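Jan 4, 2024
Mio Kobori

First day back and the Stirkis glue is still sulking. I mixed 2 pots this morning, one with the old hardener and one from the new Noguchi tin, and the old one went stringy within minutes - straight in the bin!

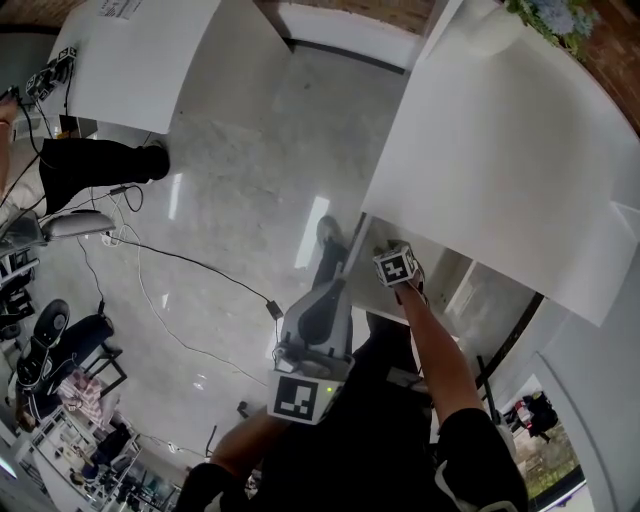
Grey concrete floor, black short sleeves.

The Noguchi pot behaved much better (lovely and runny, barely any smell). I glued 3 test joints in beech and clamped them by the window.

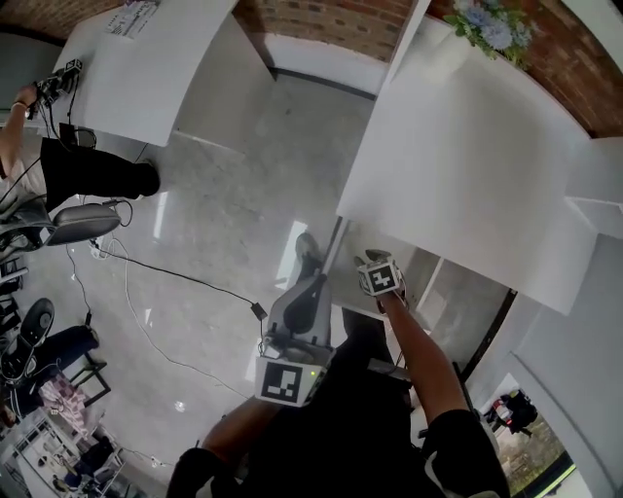

Tall white surface, upper part.

Weighed the leftover filler too, 659 g, so we needn't order until later in January.

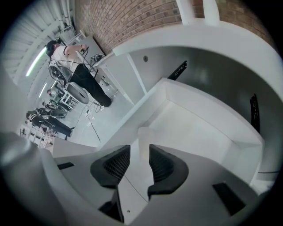
Wakana Koyama reckons the beech was too cold and I should warm it overnight before blaming any hardener. Fair point, I'll try that with the next lot.

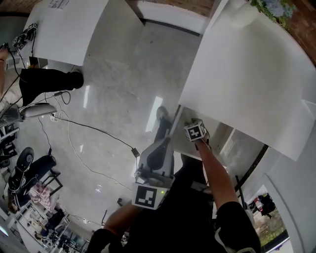

By the big white table.

Clamps stay on until tomorrow - please don't nudge them, Lautaro.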